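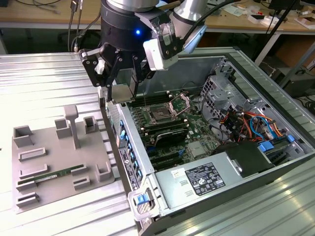 Demska T4 Tower Workstation - Barebones, Refurbished
Order code: 1516
Sold by Rafferty Computer Spares
Condition: Used, cleaned and tested
Availability: In stock

Full-size tower workstation, sold as a barebones unit for people who already have their own processor, memory and drives. You get the case, main board, power supply and internal wiring. The processor socket is empty when the unit leaves us.

These towers came out of a drawing office that was changing over to laptops. They are heavy, well-made machines and they come apart easily. The side panel lifts away and everything is reached from that one side with the tower lying flat. Blue plastic parts mark the places you are meant to pull or press - the handle latch in its grey surround, the column of latches along the rear panel strip and the drive tabs by the wiring.

What you get
Tower case with side panel
Main board, green, fitted and tested
Black finned heatsink on the board, left in place
Power supply, long silver type, fitted along the bottom of the case
Perforated metal drive cage
Black plastic shroud
Internal cables as fitted
Mains lead

Not included
Processor and processor cooler
Memory
Hard drives or solid state drives
Graphics card
Keyboard, mouse or screen
Operating system or licence

Processor socket
The socket has a metal retention frame which flips open. Leave the frame open while you lower the processor straight down, then close it and press the lever home. Do not touch the contacts. We look over every socket under a magnifier before dispatch and will not accept returns for damaged contacts once a processor has been fitted, so please check yours on arrival and tell us the same day if anything looks wrong.

Memory
Slots are in two parallel banks. The board takes up to 2000 MHz modules and will run slower ones at their own speed. Fit modules in matching pairs, starting with the slots furthest from the socket. Mixed sizes will usually start but we don't support them.

Expansion
Full-length cards will fit with the drive cage in place. The blue latches hold the card brackets at the rear, no screws needed. If a latch feels stiff, push it in from the outside of the case with a thumb while lifting the inner end. Spare latches are sold separately, order code 1163.

Wiring
The cables are left as they were when the machine was in use. The colours do not always match those printed in the maker's handbook, so go by the shape of the plug and the label on the board. Please don't cut the ties until you have worked out which leads you need. Two of our customers have lost the front panel lead this way and it is not easy to replace.

Testing
Each unit is run for 4 hours on the bench with a test processor and memory, which are then removed. We check the power supply outputs, every memory slot, every card slot and the front sockets. A signed test sheet is packed in the case.

Marks and wear
Expect light scratches on the outer panels and some dulling of the metal inside. Cases with dents are sold under our Stilton grade at a lower price. If you would like one of those, ask before ordering as they are not listed here.

Delivery
Sent by pallet or two-person courier depending on your postcode. Orders placed before 2 pm go out the next working day. Collection is free from our trade counter, please bring the order number and something to put the tower on. It does not fit in most car boots standing up.

Returns
Thirty days, in the original packing. Call the workshop first and ask for Busisiwe Rampersad, who will give you a returns number. Parcels without one are put to one side and take longer to deal with.

Goes with
Zunov processor cooler, low type
Zunov memory pair, tested
Rear latch, blue, single - 1163
Side panel for Demska T4, black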